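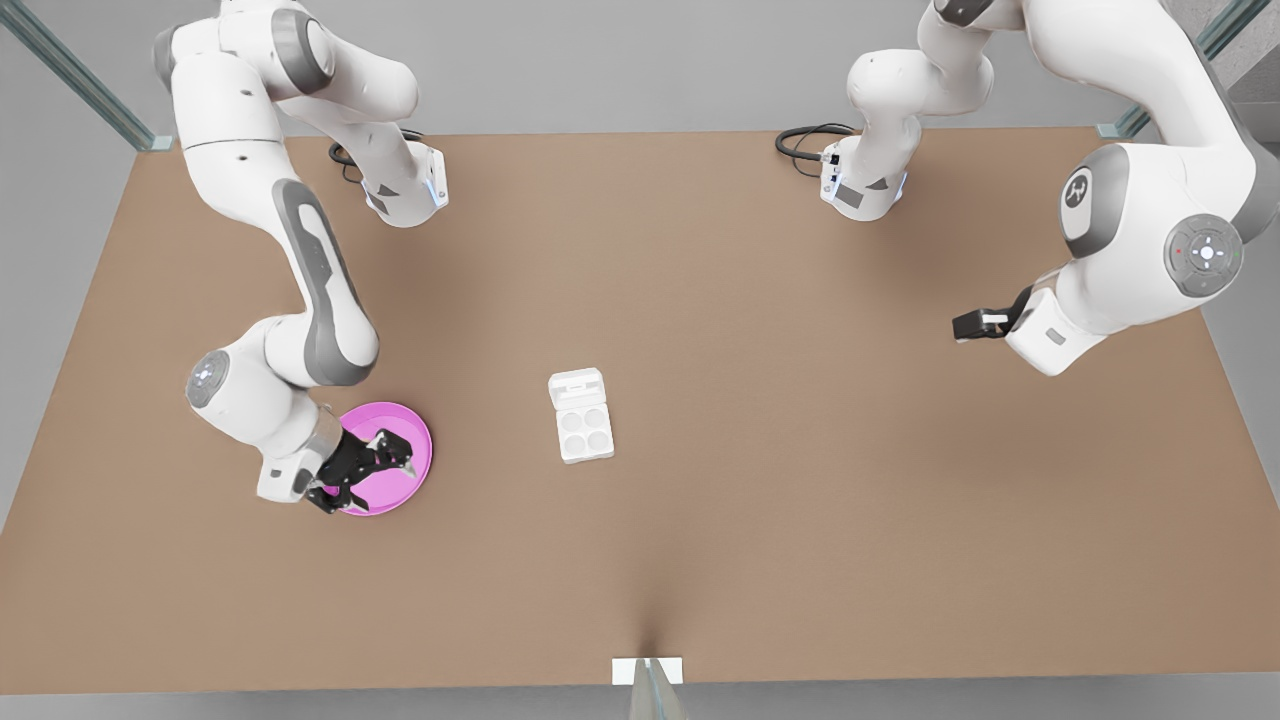
The sim bench, right arm on the pink plate, left arm open and waiting.

Search this blog Go

Mon 16 January

I have been chasing a bug all weekend and I finally caught it, so you all get to hear about it! If you only come here for the garden posts, skip this one, the seedlings will be back soon.

Some background for newer readers. My Miltance project is two arms working over one table in simulation, and the job I've given them is a plate handoff. Right arm picks up the plate, left arm takes it, and then the plate gets set down clear of the little white tray with the four wells. It sounds like nothing. It is the most fun I have had with a computer in years.

On Friday night I left a batch of 1554 runs going and went to bed. In the morning 1209 of them had finished clean, which made me very happy for as long as it took to open the log for the rest. Every single failed run had the same ending. The right gripper closed on the plate, the controller decided it had a good grip, and then the left arm just sat there with its fingers open until the run timed out. No crash, no error message, no collision warning. Two arms politely waiting for each other forever.

My first guess was the left arm's reach, so I spent most of Saturday moving its waypoints. That changed nothing (well, it made the motion prettier, so I kept it). Then I blamed the open lid on the tray, thinking the planner was refusing to pass near it. I shifted the tray, reran a small batch, same failures.

What cracked it was plotting the finger gap over time. Jotley, the logging tool I use, lets you line up two signals on one chart, and I put the right gripper's gap next to the "grasp held" flag. In the bad runs that flag flipped on, off and on again within 6 simulation steps. The plate is flat and shallow with just a bit of raised lip, and when the fingers landed at certain spots they jittered before settling. The handoff code was listening for the flag to turn on once. It saw the first one, started the handoff, saw the drop, cancelled, and then ignored the second one completely because it thought it had already dealt with that. I actually yelled at the screen – a good yell!

The fix is 2 lines. The flag now has to stay on for a short stretch before anyone believes it, and a cancelled handoff resets itself. I also added a timeout that opens up a fault state with a readable message, which should have been there from day one. A silent wait is a terrible way to fail. In the sim it costs me a night of electricity, but the same code on real arms would leave one holding a part with no alarm, and a person might well lean in to see what's up. I don't want that habit in my code at all.

Still to do: rerun the full batch tonight, try it with the Keane gripper settings, and write up the chart properly for the Dirdale meetup in March. If you've had a debounce bug like this one, please tell me in the comments how long it took you. I need to feel better about Saturday.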